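Minutes of the gripper trial meeting

Project: Brido table clearing
Date: 12/31/25
Present: the trial group, two people from the workshop, one guest from Arruda (by telephone)
Apologies: the purchasing office
Minutes written by: trial group secretary

1. Opening and minutes of the last meeting

The meeting was opened a little after nine. The minutes of the last meeting were accepted with one correction. Under item 4 it was written that the Cinen controller "failed" the long run. The correct word is "stopped". The controller went into its protective stop and could be started again, so the run is counted as interrupted and it is not counted against the controller.

The agenda was accepted. The workshop asked to move the question of cables before the question of money, and this was agreed.

2. Actions from last time

a) Spare finger covers for the soft gripper. Ordered, but not delivered. The supplier gives no date. We have one set in use and one set which is already repaired with glue.

b) New mounting plate for the Pluvwood gripper. Finished and fitted. The workshop remarks that the holes in the drawing were given from the wrong side. The drawing must be changed before anybody makes a second plate.

c) Written description of how a grasp is judged. Done, see item 3.

d) Answer from Arruda about the force limit. Received by telephone in the meeting, see item 5.

3. How a grasp is judged

The text was read aloud and discussed for quite a long time. Agreed wording: a grasp is good when the object is lifted clear of the table, held for the full waiting time and released in the bin without help from a person. If the object turns in the fingers but does not fall, it is still good, and the turning is noted in the remarks column. If the fingers touch the object and push it away, the attempt is counted as a miss, also when the second closing succeeds.

One member wished to have a separate result for objects that are damaged. It was answered that the plastic objects show no damage and that this would only give an empty column. The wish was noted. It can be taken up again if we begin with real food.

The old results from July were judged after the older and softer rule. They will be kept, but they must not be put in the same table with the new ones.

4. Comparison of the two grippers

The report covers the whole series, 2281 attempts together for both grippers. The plan was 2000, but the group continued while the arm was free. The objects are of mixed shape: kitchen things such as a fork and cups, fruit and vegetable shapes, and a few lumpy or flat pieces which are chosen to be difficult.

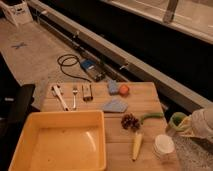 Trial table with the yellow-orange bin and mixed objects; green cup at the right.

The Pluvwood gripper is the better one for thin things. It takes the fork from the table in most attempts, if the approach is straight from above. With round things it is less good, because the flat fingers must come very exactly to the middle. When they come a little to one side, the ball rolls and the attempt is lost.

The soft gripper is the opposite case. Round things and cups are easy for it, and the operators like that it forgives a small error in position. Flat pieces are a problem. The fingers bend on the table before they come under the edge. There was a proposal to glue a thin nail on each finger tip. The workshop is willing to try this on the repaired set, but not on the good one.

There was some discussion about the order of the objects. In the first part of the series the operator could choose freely which object to take next, and it is human to begin with the easy ones. In the second part a list was used. The group asked for the two parts to be shown separately in the report, so that the reader can see how much difference this makes.

Transparent things were also discussed. The position found by the camera is unsure for clear containers, and the operators corrected it by hand many times. These attempts are marked in the file. It was not agreed whether they should be counted. Two members said yes, as the correction is a part of normal work. One member said no, as we are comparing grippers and this is a camera question. The point goes to the next meeting.

5. Controller

The guest from Arruda explained that the force limit in the Cinen controller is set for each joint and there is not one limit for the whole arm. This explains why the stop comes early when the arm is stretched far out over the table. He recommended to leave the limits as they are and to move the bin nearer to the base. The group had expected a change in the settings and was a little surprised, but will try it.

The start-up after a protective stop takes roughly 40 seconds. For the trial this is acceptable. For daily use it was called too long, and Arruda will ask if the self-test can be made shorter.

6. Cables and floor

The workshop asks that cables beside the table are fastened or put in a channel. Loops on the floor are not accepted at the next safety round. The trial group will do this before the next series starts. It was also asked to keep the tape marks on the floor, as the table position is measured from them, and to tell the cleaning firm so.

7. Money

For the next stage 4000 euros are left. The wish list is a second set of soft fingers, a better camera mount and the cable channel. Purchasing was not present, so nothing could be decided. The camera mount was placed first by the group, then the fingers. The cable channel should, in the opinion of the trial group, be paid by the building budget. The workshop does not share this opinion.

8. Actions

Change the drawing of the mounting plate - workshop
Try finger nails on the repaired set - workshop
Show the two parts of the series separately - trial group
Short run with the bin nearer to the base, both grippers, same list of objects - trial group
Ask about the self-test time - Arruda
Fasten the cables - trial group
Offer for camera mount, with delivery time - purchasing

9. Other business

The key for the cupboard with the spare fingers is missing again. Whoever has it is asked to hang it back on the hook.

The next meeting will be called when the short run is finished. The meeting was closed at twenty to eleven.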